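Kitchen Helper Project, Spring Report
Flastville Community College, Introduction to Robotics
Written up by Imtiaz Bhattacharjee for the Helbridge team
9 April 2025

What we set out to do

When our group first sat down to pick a project, we had far too many ideas and hardly any idea how long each of them would take (our first list had a robot folding shirts on it, which still makes me smile). After a good long talk with our instructor we settled on something that sounded small: a simulated robot arm in a simulated kitchen, picking up one food item and putting it in a tray. I am glad we went small, because even this kept four of us busy right up to the deadline!

We called the program Cruzado and the kitchen Irkell, mostly so that we could stop saying "the thing" and "the other thing" in our meetings.

The gripper view

Most of our time went into the last few inches of the move. We had two views to work from, and the close one, looking out past the fingers, was the one we kept open all day. It let us judge whether the item was lined up with the tray before we told the fingers to open.
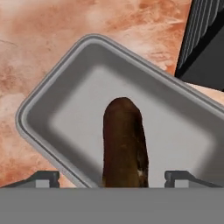 Figure 1. Gripper view, with the brown food item held upright between the fingers and the gray tray behind it.

Our first version opened the fingers as soon as the arm reached its target height, and the item would tip over the rim more often than we liked. We rewrote that step so the arm lines up over the tray, waits for 10 simulation steps and only then lowers. It made each run slower, but we all agreed it was worth it.

We ran the full task 200 times with the first version and 200 times with the second. The first one got the item into the tray 84 times. I would love to give the second figure here too, but we found a mistake in how the script scored those runs — it was marking a touch on the rim as a success — and we are scoring them over again.

The room view

The wider view taught us to think about the whole arm. It is easy to plan a nice path for the gripper and forget that there is an elbow following along behind it, and in Irkell the arm has to reach across the front of the dishwasher and over the counter, with the sink on one side and a tall cabinet panel on the other. We added a check that stops a run if any part of the arm gets too close to the cabinets or the counter edge. 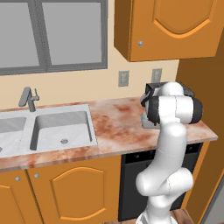
What we would do next

We would like to try the task with the tray turned to different angles, and with items that are shorter or rounder. The planning code also needs a good cleaning. It stands at 1817 lines, and I wrote some of the worst ones myself, late at night, with variable names I can no longer explain to my teammates. Whoever takes over Cruzado next term is very welcome to write to me with questions — I kept all our notes, including the shirt-folding ones.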